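Dressing table

From Gisia, the household wiki. Main author of this entry: Verena Widmer. Last looked over on Saturday, April 8, 2023.

A dressing table is a table with a mirror, made for sitting at while you do your hair, put on make-up, take off earrings or stare at yourself before work. Some people say vanity table, or just vanity, and I grew up calling it "the glass" because that's what my gran called hers (she meant the whole thing, drawers included). I'll use dressing table and vanity as if they were the same word, which annoys Rhys Doolan, who edits the furniture pages with me and thinks a vanity belongs in a bathroom with a basin in it. He has a point for shop listings. In houses, people mix them up all the time and so will I.

Names and cousins

The French word poudreuse gets used for a small one with a lid that lifts up and a mirror on the underside. A lowboy is a low chest with legs that can do the same job if you stand a mirror on it. A toilet table, or toilette, is the old name, from the cloth (toile) that was spread over the top to catch powder. I love that one, and I do wish it had stayed in use, but you can see why it didn't! A chest of drawers with a mirror bolted to the back is usually sold as a dresser in America, while a dresser in Britain is the thing in the kitchen with plates on it. Ask before you pay for delivery.

The parts

The top is the bit that matters most. It needs to be wide enough for your elbows and a few pots, and deep enough that the mirror isn't up against your nose. Straight fronts are the easiest to make and to clean. Curved and scalloped fronts are more of a bother, since crumbs of powder gather where the edge dips in, but they look lovely and they're kinder on the hips when you squeeze past in a small bedroom. A kidney-shaped top curves in at the middle so you can sit closer, and these often had a fabric skirt hung from a rail all the way round. My aunt had one with a skirt in yellow chintz, and we kept board games behind it.

The mirror can be fixed to the table, hinged on two posts so it tips, or simply stood at the back and leaned on the wall. Triple mirrors with folding wings are for seeing the back of your head. If yours is only leaning, please put a strap or a bracket on it. I lost a good one in September when a door slammed, and I was picking bits out of the rug for days.

Drawers come next. One shallow drawer in the middle is plenty for brushes. Deep side drawers sound useful and turn into a graveyard for old hairdryers. Then there's the stool, which should slide right under. Sitting height varies a lot, and I'd always take the stool along with the table if the seller has both, as finding a match later is a pain.

Styles

Plain ones turn up in every style going, so I'll stick to the white and frilly sort, which is what most people write to us about. Carved scrolls, shells, roses and leaves all come out of French furniture of the eighteenth century, and they've been copied ever since, in carved timber, in plaster over a wooden core and lately in moulded resin. Telling them apart is a matter of weight and of knocking on it. Timber gives a dull tock. Resin sounds like a yoghurt pot. Neither is wrong, by the way – a resin rose wipes clean in seconds, and a carved one needs a dry paintbrush worked into every petal.

White paint hides a lot. Anas Ezzat, who wrote our page on stripping paint, once took 11 coats off a little dressing table from a house clearance and found plain pine underneath, with a drawer front from some other piece altogether. He painted it white again. The maker's label inside, for what it's worth, said Briem, and if anyone knows more about that workshop there's a talk page for it.

Setting one up

Daylight from the side is best. Light from behind you puts your face in shadow, and light straight from above does nobody any favours. If there's no window handy, use two lamps of the same height, one each side of the glass.

Keep the top mostly bare. I put down a cloth and have done for years: a pale one, cotton, washed with the towels. It stops pots scratching the paint and it catches foundation, and when it looks awful you swap it. Lipstick on white paint is a nuisance, mind. Get it off the same day with a drop of washing-up liquid on a damp cloth, and don't scrub, or you'll take the shine off and be left with a dull patch for ever. Nail varnish remover should never go anywhere near a painted top. Kipchumba Ogola uses a big dinner tray for that job and does it in the kitchen.

Flowers look very good beside the mirror, to one side, where they don't get in the way of your face. Mixed pinks and peaches with something white in among them are hard to get wrong. With fresh ones, stand the vase on a saucer, as a ring of water will lift paint faster than you'd think.

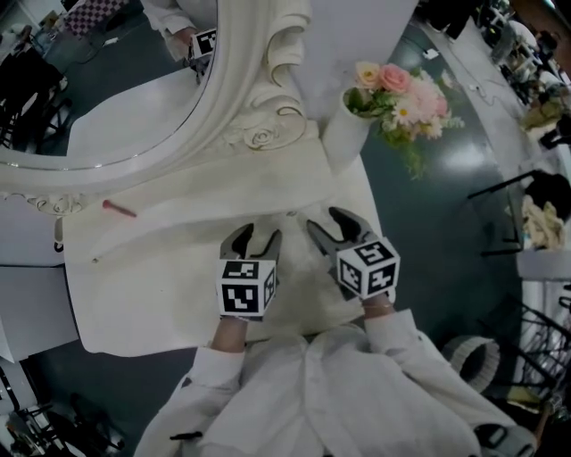

White dressing table with a scalloped front edge, a carved mirror frame with a rose at the lower corner, and a vase of mixed flowers to the right.

Cleaning

Dust the frame first and the top last. For scrolls I use a soft make-up brush I've retired from my face, and I go over them every other week or so, more if I've been heavy with the hairspray. Hairspray is the real enemy of carved mirrors. It settles on the frame, goes sticky, and then the dust sets in it like felt. Warm water with a little vinegar shifts it from the glass. Spray the cloth and leave the mirror alone, or the liquid runs down behind the frame and the silvering goes black along the bottom.

Buying second-hand

Pull every drawer right out and smell it. Look under the top for old wormholes. Wobble the legs. I paid 20 pounds for mine and Taha Zerouali paid 19 for one with a better mirror, and he has mentioned it more than once.

See also: Stool; Cheval mirror; Chest of drawers; Paint, removing; Cut flowers, keeping.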